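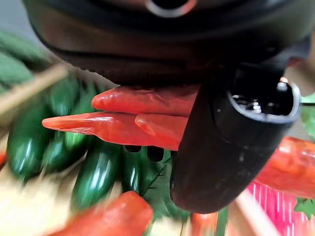 Jandlow Introduces Sloped Display Bins and Ventilated Baskets for Small Grocery Stores

KALTPORT, February. Jandlow, a supplier of store fixtures, today announced the Skurnasura line of produce fixtures for grocery stores with limited floor space. The line consists of a sloped display stand, a set of removable bins and a stackable hand basket. Orders open this month through Mofokeng, the regional distributor.

Product Details

The stand is shipped flat and assembled with one hex key. Bin angle is set at the rear bracket in 6 positions. The steepest position is intended for long items such as cucumbers, and the shallowest for round items that roll. Each bin lifts out from the front for washing or restocking, and adjacent bins do not need to be moved.

Bin liners are sold separately. They are cut to the bin floor and can be trimmed with shears. Liners should be replaced when the surface no longer lies flat.

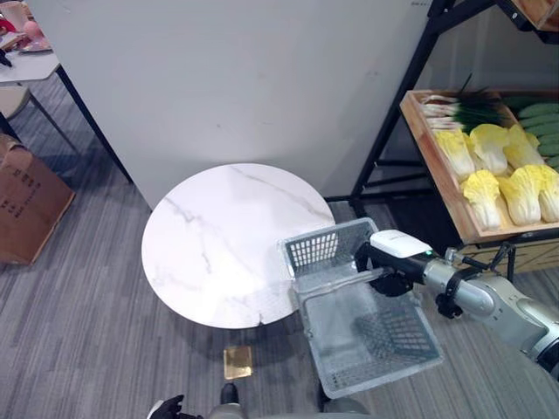
The hand basket is molded in one piece apart from the handle. Openings in the side walls let rinse water drain and keep nested baskets from sticking together. Maximum load is 25 pounds. Baskets nest in stacks of up to 14, and a wheeled base for the stack is available as an option.

Fixtures were evaluated during a six-month trial in stores in the Kaltport area. Two changes were made before production. The front lip of the bin was lowered to make items at the bottom easier to reach, and the price rail was moved from the lip to the stand, where it stays in place when a bin is taken out. 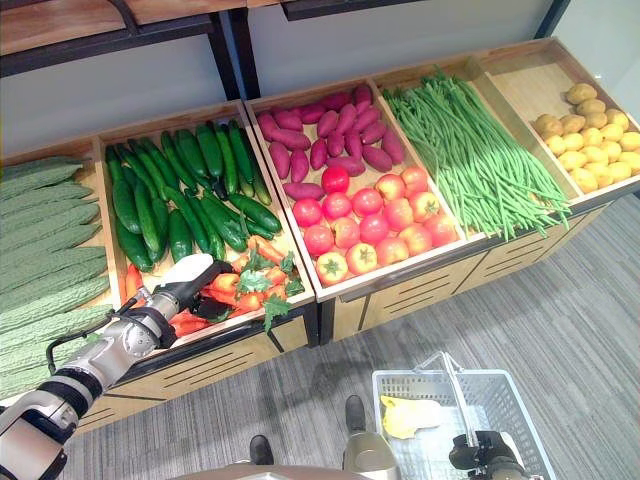 Availability and Ordering

The first production run is 1,000 stands. Stands and bins ship together; baskets ship from a separate warehouse and may arrive on a different day. Replacement brackets, bins and handles will be stocked for the life of the line. Existing Jandlow wall shelving is not compatible with the Skurnasura rear bracket, and no adapter is planned.

Price lists and assembly drawings are available from Mofokeng on request.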